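Nanton Robotics Club Publishes Task Set and Rules for Student PC Assembly Challenge

DRORKADVILLE, August 24, 2019 -- The Nanton Robotics Club, a student group that meets at the Nanton technical school, today released the task set, scoring rules and fixture drawings for its PC Assembly Challenge. The challenge asks student teams to program a robot arm to install parts in an ordinary desktop computer. Entries are open to school and college clubs in the Drorkadville area. The final will be held in February.

The club developed the tasks over the past school year as part of its automation class. Work is done on a standard desktop tower laid on its side with the side panel off, so that all parts can be reached from above. The processor, memory and hard drive are handled as separate tasks. Each one has its own start position, its own tolerance and its own score sheet.

"We picked a desktop computer because every part in it was designed for a human hand," said Margit Hajdu, who teaches the class and wrote the rules. "The clearances are small, the connectors are keyed, and the case walls limit the angle of approach. Students meet all of those problems in the first session."
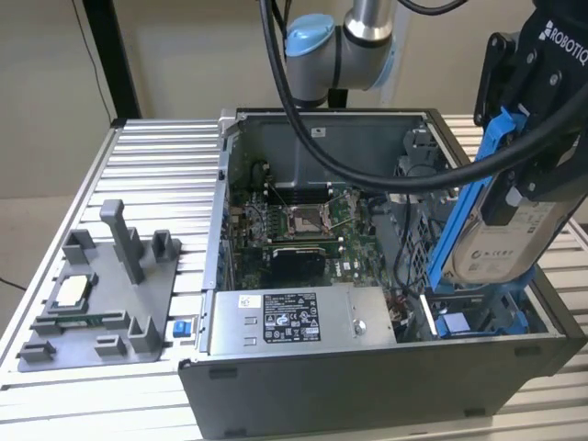
Under the published rules, the hard drive task begins with the drive already mounted in its caddy. The team's program must bring the caddy to the bay, align the rails and slide it in. Points are awarded for reaching the bay, for starting the rails and for full seating. A drive that contacts the motherboard at any time scores zero for that attempt.

The processor task is scored separately. The chip must be lowered into an open socket with the correct orientation and released without sideways motion. Closing the retention lever is an optional step and carries extra points. Teams that do not attempt it lose nothing on the base score.

Each team will have three attempts per task, with five minutes allowed for each attempt. Operators may stop the arm at any time. A stopped attempt counts as used, and the parts are reset by hand before the next one begins.

Fixtures

Parts are presented on a fixture plate next to the case. The plate went through several revisions during the school year. Early versions held the processor in a flat pocket with square walls, and the fingers could not close on the chip without touching the wall first. The club changed the pocket depth and opened up clearance on the sides used for gripping. 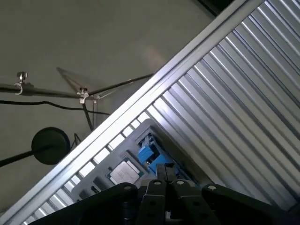 Fixture drawings are released in two forms: a dimensioned sheet and a printable file. Teams may change the outer shape of the plate to suit their own table, but pocket dimensions and the spacing between pockets must stay as drawn. Any change to the finger geometry has to be declared at registration.

Etico, a Drorkadville supplier of machined parts, is supporting the challenge with a grant of $3,000 toward fixture material and replacement components. Cheema, a local computer repair and resale shop, is supplying used desktop towers and spare drives. The towers are not expected to boot, and scoring is based on mechanical placement only.

"Used machines are fine for this," said Máté Vörös, a student member who leads the programming group. "The sockets and bays have the same geometry as new ones. What matters is that the case is in the same place every time, and we spend a lot of each session checking that."

Vörös said his group now measures the case position before each run and stores the offset in the program -- a step that was added after repeated small alignment errors at the drive bay. The measuring routine is included in the released files as sample code. Teams are free to replace it with their own. 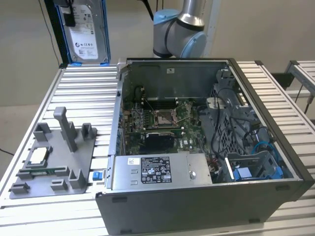 Open desktop tower on the slatted workbench, with the gray fixture plate at left.

Memory installation is included as the third task. It calls for a single module to be placed in a named slot and pressed until the latches engage. The rules set an upper limit on downward force, to be monitored at the arm. An attempt that passes the limit ends at that point and keeps the score earned so far.

Teams may use any programming method, including recorded motions, camera guidance or direct operator control. Results will be listed separately by method. A team may enter under more than one method but must register each entry on its own form.

Questions from Teams

The club received a number of questions during the comment period. Two of the most frequent are answered in this release, and the rest are covered in the rules document. 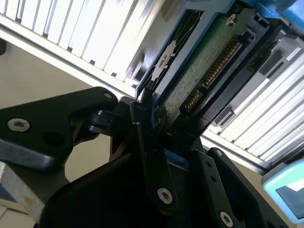

May a team remove the drive from its caddy and mount it directly?
The drive must stay in the caddy for the whole attempt, and the caddy rails must not be cut or filed.

Does every team need its own arm?
Teams without an arm may book practice time at the Nanton workshop after registering. Bookings are made in the order received, and programs should be tested in simulation before the visit.

Registration

Registration forms, the rules document and the fixture files are available from the Nanton school office and on the club's page. Teams should list all members, the name of a supervising adult, and the arm and gripper to be used. Questions on rules should be addressed to Margit Hajdu. Questions on fixture files and sample code should be addressed to Máté Vörös.

About the Nanton Robotics Club

The Nanton Robotics Club is a student organization based in Drorkadville. Its members work on robot programming, fixture design and measurement as part of the school's automation class. Membership is open to all enrolled students.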